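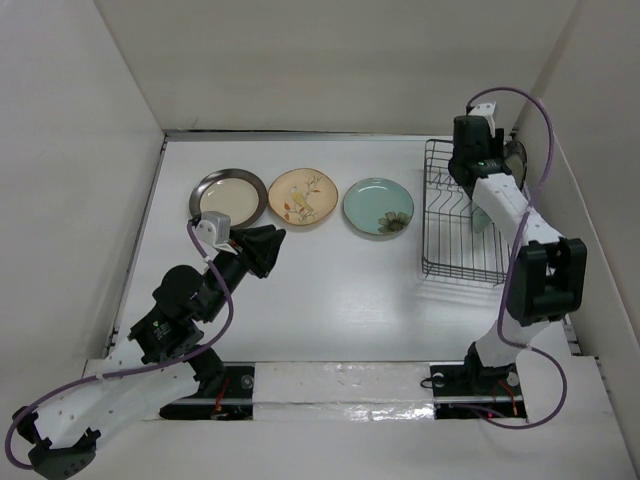 A Rack on the Table, and Plates That Don't Match

The woman who runs the Vergara secondhand kitchen shop has been washing other people's dishes for a living, as she puts it, long enough to have firm opinions on where a plate should go once it's clean. She asked that her name be left out ("put the shop in, the shop could use it"), and then she talked to me for most of a morning, with the kettle on and her sleeves pushed up past the elbow.

Everything that comes into the shop gets washed before it gets a price sticker. The boxes come from house clearances, from people moving into smaller places, and now and then from a café closing down. In May the shop took in over 200 plates from one family on the Wuvamgate road, and she did the lot by hand.

"I like a wire rack," she told me. "A plain one, with the slots in a row, so every plate gets its own place and the air can get round it. I've had the wooden kind and I've had the plastic kind with the tray underneath, and I always end up going back to wire. You can see what you're doing with wire."

She has a way of laying things out first. Before a plate goes anywhere near the rack she sets it down flat on a bare table, with a bit of room on either side, and has a look at it. White is best for the table, she says, because a chip shows up and so does a smear of old grease. Three at a time is her habit. "More than that and I start stacking them, and once I start stacking I stop looking."

I asked whether it bothered her that hardly anything matches. She laughed quite hard at that and poured more tea.

"Oh, I gave up on matching years ago! My own cupboard at home is all odd ones. A plate with a bird on it, next to something pale green with a flower on it, next to something with a metal rim that looks as if it came off a banquet table. Why not? You get to know them. My grandson won't eat toast off anything but the bird, and if the bird is in the sink, well, he waits."

The painted ones get the gentlest treatment. She won't use a scouring pad on a flower or a branch, only a soft cloth and water she can keep her hands in comfortably. Metal rims get dried with a towel straight away so they don't spot. A scalloped edge wants a finger run along it in the cloth, all the way round, and she showed me on a saucer, slowly, twice, to be sure I had it.

Then the rack. Big plates go to the back, small ones to the front, all of them leaning the same way. She leaves an empty slot beside anything with a deep rim, because two deep rims side by side will knock together when you pull one out. She learned that from a blue Trovetti dinner plate she was rather fond of, and she still has one half of it under a geranium.

A customer came in about then wanting soup bowls, and we stopped for a while so she could dig through a crate. When she came back she had remembered something else, about lifting a plate straight up from its slot with both hands, and she wanted it written down.

"People grab," she said. "They grab it from the side with one wet hand and they're talking to somebody. Put that in."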